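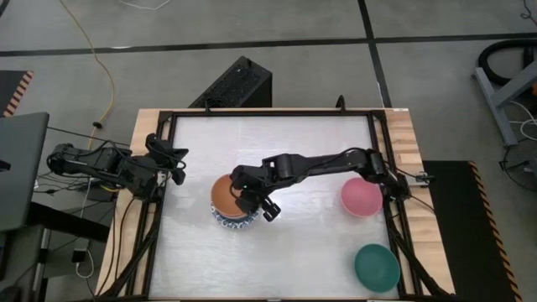
Kvaran finishing oil is made for bare timber that gets handled and knocked about at home: benchtops, shelves, serving boards. It goes on with a rag and soaks in, leaving the grain to show. Pale wood changes the most. Joined planks in lighter and darker tan, like the strips along the edges of this bench, will each come up a shade or two deeper, and the colour difference between them will stay.

How far does a tin go?
The 700 mL tin covers a standard kitchen benchtop with 2 coats. The 200 mL tin is plenty for a few boards.

Can I use it on a wooden bowl?
Yes, on bare wood. Let it cure for a fortnight before you put food in it. It won't take on a bowl that's already been varnished.

What grit should I sand to?
Stop at 180. Any finer and the oil sits on top and goes tacky.
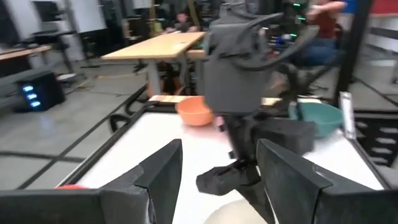 If it has gone tacky already, rub it back with a rag dampened with turps, leave it overnight and start again with less oil.

Do you ship to Tasmania?
Yes, by road. It can't go by air, so allow an extra week.

What do I do with the rags?
Lay them flat outside until they're stiff, then bin them. Never leave them scrunched up in the shed, as they can catch fire.

My tin has a skin on top. Is it off?
No. Lift the skin out and strain the rest through an old stocking.

Who do I ask about colour matching?
Email Svend Steinarsdóttir at the workshop with a photo taken in daylight.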